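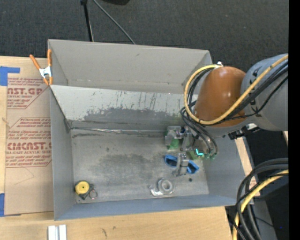 The arm over the bin, going in for the blue one.

So we finally have numbers on the grasp retry idea I kept going on about in October! Quick version: when a pick fails, Ridov used to throw out its whole ranking and look at the bin again from scratch. Now it keeps the ranking and just marks down the spots near the miss. Chia-jung Liao wrote that part in two evenings (I mostly made coffee and broke the logging).

Picks that came good within 5 tries went from 49 percent to 66. I'm pretty happy with that. Shiny stuff is still a pain, and rings lying flat are the worst of it, so I wouldn't call the thing solved. Next up is trying it with the Zotia gripper, if I can get the mount to fit.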